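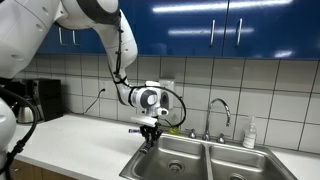

Kitchens and Utility Rooms: The Double Sink at Ciltholm

The Ciltholm kitchen is one of the rooms completed under the Kederby housing improvement program. This gallery page records the fittings chosen for the room and the standard to which they are to be kept. Residents, housing staff and visiting contractors may consult it when planning similar work in other buildings.

The unit selected for the main work area is a double sink in brushed stainless steel, set into a white countertop. A raised divider separates the left basin from the right. The left basin has a round drain with a perforated strainer, which should remain in place whenever the sink is in use.

Use of the basins

Households are asked to keep the left basin for washing and the right basin for rinsing. Food scraps are to be placed in the bin before dishes are brought to the sink. Grease and cooking oil must not be poured into either drain.

Care of the steel

Brushed steel should be wiped in the direction of the grain with a soft cloth and mild dish soap. Steel wool and bleach are not permitted. Standing water should be dried from the countertop at the end of each day, with particular attention to the joint between the sink and the surrounding surface.

Repairs and replacement parts

Strainers and seals are held at the Trirkard store under part number 644. Requests received by the housing office are normally answered within 72 hours. A blocked drain should be reported before any chemical cleaner is used.

The fittings schedule for Ciltholm was approved in March and is filed under reference 919. Printed copies may be requested from the Kederby housing office.

Page last reviewed: 27th July

Related galleries
Ciltholm: Pantry Shelving and Storage
Trirkard: Countertops Before and After Refitting
Iwasaki House: The Shared Laundry Room
Kederby: Entrance Halls, Part 2

This site uses cookies to remember your display settings and to measure visits to our pages. By continuing to browse, you agree to their use.
Cookie settings | Accept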